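Dreltico - Hand-guided teaching, station check before first run
Task set: Sunder (cups and bowls)

1. Stop button within reach of the person guiding the arm. OK. Within reach of the person watching does not count, however fast they say they are.
2. Speed limit in teach mode set to 200 mm/s. OK. Was 3,190 on arrival - a typing error, we hope.
3. Cloth flat enough that a cup stands on it. OK. Creases noted, and left to their own devices.
4. Cables clear of where the guide walks. FAIL. Tape them or reroute them. Stepping over them with style is not a control.
5. Dishes within the arm's reach. OK.

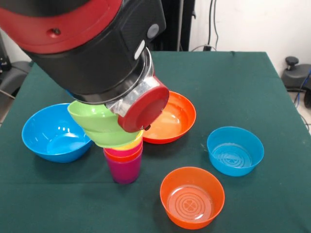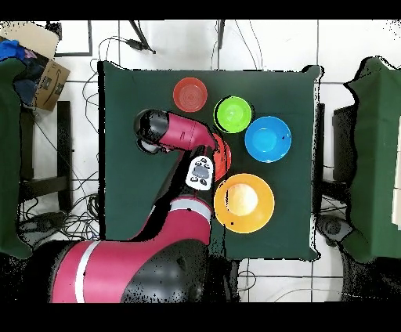
Kashyap station, green cloth, bowls out. Cup stack in the first picture only.

6. Arm holds its pose when the guide lets go. OK, 3 tries.
7. Remote handset drops the link after 60 seconds idle. OK. Clurno log shows it. The operator had gone for coffee, so the test was realistic.
8. Recordings with a bumped stack marked as bad. PARTLY. One was labeled "creative." Please use the labels provided.

Result: hold until item 4 is closed. Recheck at 2 p.m.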